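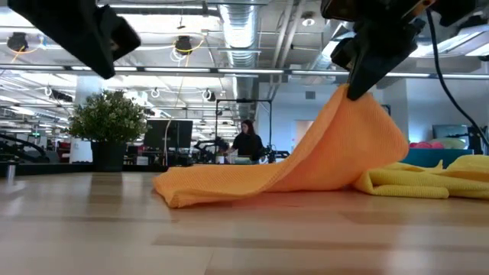 How often should I wash my microfibre towels if I'm using the Mirkero rinse unit?

After every second swim for the body towel, and once a week for the small one you use on your hair. If you swim in a chlorinated pool more than three times a week, go to after every swim until your towels have had their first full reset (section 4, further on).

3. Setting up the Mirkero for towels

I've written this part of the guide from my own utility room, where the Mirkero has lived on a shelf next to the boiler for two winters now. It's a small machine and most of the setting up is common sense, but there are a few things I got wrong the first time, so please do read the cautions before you plug anything in.

3.1 Before you start

You'll need the rinse unit, the drain hose, the grey inlet hose with the white collar, a bottle of Skinard liquid (the unscented one, the scented one foams like mad) and a washing-up bowl. Have an old cloth handy too. You will drip, I promise.

Check the label on your towel before anything else. Microfibre is usually a mix of polyester and polyamide, and the drum is set up for that. If the label says cotton, bamboo or "blend" with no further details, skip to section 6 because the cotton programme uses more water and a slower spin.

Caution: don't use fabric softener. Not even a little bit, not even in the last rinse. It coats the fibres and the towel will push water about on your skin and never soak it up. If you've already done this (I have), the reset wash in section 4 will sort out most of it.

3.2 Fitting the hoses

1. Stand the unit on a flat surface no higher than your sink. Mine was on top of a chest freezer to begin with and the drain gurgled all night.

2. Push the drain hose onto the lower spout and turn the clip until it clicks.

3. Hang the other end over the edge of the sink using the plastic hook. Leave a hand's width of slack.

4. Screw the inlet hose to the cold tap. Finger tight is plenty. If you use pliers you'll squash the washer, and a new one has to come from the Firkach parts desk.

5. Open the tap slowly and look at both joints for a full minute. A bead of water at the collar means the washer is sitting crooked. Turn the tap off, take it apart, try again.

Note: the two hoses look very alike out of the bag. The inlet has the white collar. If you get them the wrong way round the machine shows code 43 and won't start, so there's no harm done.

3.3 The first run, with nothing in it

1. Fill the bowl with cold water and pour it into the drum.

2. Add one capful of Skinard. No towels yet!

3. Close the lid and press the round button twice. The display should read 37, which is the length of the cleaning run in minutes.

4. Let it finish. There'll be a smell like a new shower curtain, and it goes after a run or two.

5. Wipe the lid seal with your old cloth, especially the groove at the back where the hinge is.

If the display reads 79 you're on the long cotton programme. Hold the round button until it beeps and start again from step 3.

3.4 Loading a towel

Pilar Bravo ran the towel hire at the Alarcón pool for years and she taught me to load by dropping, never by stuffing. Hold the towel up by one corner, give it a shake over the bath or out of the back door, then let it fall into the drum in loose loops. A towel that's been balled up goes round as a lump and comes out with a soapy middle.

1. Shake out sand, hair and grass. The filter is tiny and blocks easily.

2. Do up any popper or hanging loop so it can't catch on the drum.

3. Drop the towel in. The drum takes 2 body towels at most.

4. Add half a capful of Skinard, straight onto the fabric.

5. Close the lid and press the round button once.

Caution: keep microfibre away from anything fluffy. Bobble hats, bath mats, that sort of thing. It picks up lint and hangs on to it, and you'll be there with the sticky roller until bedtime.

Caution: wash strong colours on their own for the first few goes. I turned a set of white flannels a sort of weak tea colour in June and they've been cleaning cloths ever since.

3.5 Drying

Hang towels over a rail by the long side, with the label at the bottom. Outside is lovely if you've got it – just bring them in before the evening damp. On a heated rail use the low setting, and if you tumble dry, pick the coolest programme your dryer has. High heat makes the tiny fibres go stiff and scratchy and I haven't found any way of getting them soft again.

Don't iron them. They don't really crease anyway.

3.6 If something isn't right

Towel smells musty after drying: it sat in the drum too long. Run it again and take it out as soon as it beeps.

Towel feels slippery when wet: too much liquid. Do a plain rinse with no Skinard at all.

Machine walks along the shelf: one towel has gone to one side. Stop it, open the lid, spread things out and carry on.

Water left in the bottom: the drain hose is kinked or the end is sitting higher than the drum. Go back to 3.2, step 3.

Lid won't open: wait. The lock lets go a little while after the beep, and pulling at it only bends the catch.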